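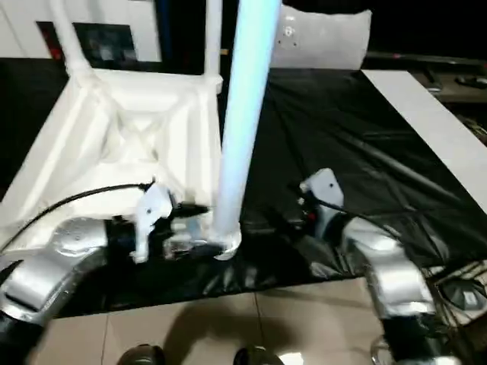
The stool on its side, on the black sheet

Wobbly white plastic stool – worth saving or not?

Kuldeep Rajput

Hello all. I've got a white plastic stool that I use for practically everything (changing bulbs, sitting on to do my laces, holding a cup of tea) and since November it has had a wobble. I put down a black plastic sheet so I could turn it over without marking the floor. The underneath is all ribs, a square with diagonal braces that meet in a dip in the middle. I can't find a crack anywhere but it still rocks when I sit on it.

The room has carpet, with a white skirting board and a cream wall, and the stool normally lives up against that wall. I'm 84 kilos if it makes any difference. Is there a way to stiffen the legs, or am I wasting my time? I'd rather not throw it out, I'm fond of the thing!

Hemant Vishwakarma

Before you buy any glue, try it on a hard floor. I had a very similar one from Norbridge and spent a whole evening blaming the legs, when it was the carpet all along. Carpet is often a bit higher near the wall where the edge is held down by the gripper strip, so if two feet are on that bit and two are further out, you'll get a rock that feels just like a bad leg. 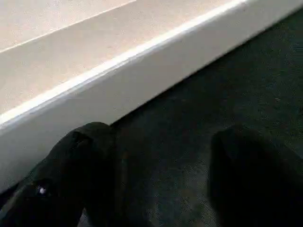 Pull it out into the room by a good hand's width and sit on it again. If it's steady there, leave it there, job done. If it still rocks on kitchen tiles, turn it round a quarter and try again – if the wobble stays with the same leg it's the stool, and if it stays in the same spot it's your floor.

If it is the stool, look closely where each leg joins the seat. Press the leg sideways with your thumb while you watch the join. A crack in white plastic can be very hard to see until it's opened up a little, and a torch held low from the side helps a lot. Check the feet as well. Mine had worn down on one side and I got by with a stick-on felt pad under the short leg, which has lasted ages.

I wouldn't glue a cracked leg and then stand on it, whatever the tube says. Keep it for plant pots if you must.

Santosh Lodhi

Just get a new one mate, they cost next to nothing. Mine is a Plirnau and it's fine. Don't do bulbs on a wobbly stool!!

Contact us | Copyright Jedix Community Help | Back to top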